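Plakness
About Us

Plakness plans and prices automation equipment for small plants, technical schools and workshops. We do not build robots and we do not sell them. Clients come to us with a task, a floor plan and usually a budget that was set before anyone asked what the equipment would cost to run. We return a written equipment plan, a price schedule and a list of open items.

The office is in Edstead, on the upper floor of the old Siregar building, with a test room on the ground floor. Freight comes in from the yard side.

What we do

Most of our work falls under equipment planning. A plan covers the machine itself, the mounting, power and air supply, guarding, end tooling, spare parts, operator training and the first two years of service. We price each line separately. Where a supplier quotes a bundle, we ask for it to be broken out, and if the supplier declines we say so in the plan.

We also review quotes that a client already holds. A quote review takes less time than a full plan and is charged at a flat rate. The usual findings are missing cables and connectors, software licenses that renew yearly, tooling listed as optional that the task cannot be done without, and freight terms that leave unloading to the buyer.

The third service is replacement scheduling. For clients with equipment already in place we keep a register of motors, drives, controllers, grippers and wear parts, with expected service life and current lead times. The register now holds 2,301 line items across 68 client sites. It is updated each July, when most of our clients are drawing up budgets for the next year.

How we size a purchase

We start from the task and work toward the machine. The client fills in a task sheet giving part weight, reach, required accuracy, cycles per hour, hours per day and the cost of a missed cycle. Many sheets come back with the accuracy line blank or filled in with the best figure from a sales brochure. We ask for a measured value from the present manual process. In a fair number of cases the requirement drops once it has been measured, and a smaller arm can be considered.

Payload is figured with the gripper, the part and any cable carried on the arm. Reach is figured to the far corner of the work area at the angle the tool needs to hold there. Both are then checked against the supplier's published charts. We allow a margin on payload and state it in the plan, so that a client who wishes to spend less can see what is being given up.

Budget tiers

Plans are written in three tiers. The bench tier covers light arms for teaching, trials and proof of a method. The cell tier covers a guarded station doing one job. The line tier covers two or more stations sharing parts or controls. Our planning template, the Dreker sheet, uses the same line codes in all three, which lets a client carry a bench trial forward into a cell budget without retyping it.

We recommend a bench trial wherever the method is in doubt. The arm is a small part of what such a trial costs. Staff time, fixtures and repeat runs make up the rest, and these are the lines most often left at zero.

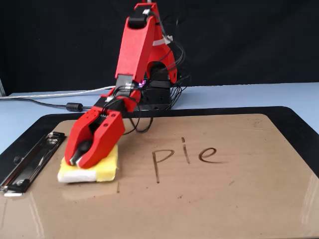

Trial costs are entered under code 455 on the sheet and kept apart from capital lines. Schools in particular should check this with their business office before ordering, as many cannot move money between the two once the year has begun. Spare servos and wiring for bench arms go under consumables. We advise ordering them with the arm, on the same purchase order.

Fees and independence

We take no commission from suppliers. Full plans are charged by the day against a ceiling agreed in writing. Quote reviews and the yearly register update are fixed price. Travel outside the Edstead area is billed at cost.

Staff and hours

Plakness has a staff of 14, most with a background in maintenance, purchasing or controls. The office is open from 8:00 a.m. to 4:30 p.m. The test room can be booked by clients with a plan in progress. Task sheets may be sent ahead of a first call, and drawings are accepted in any common format. Please include the supply voltage and the ceiling height.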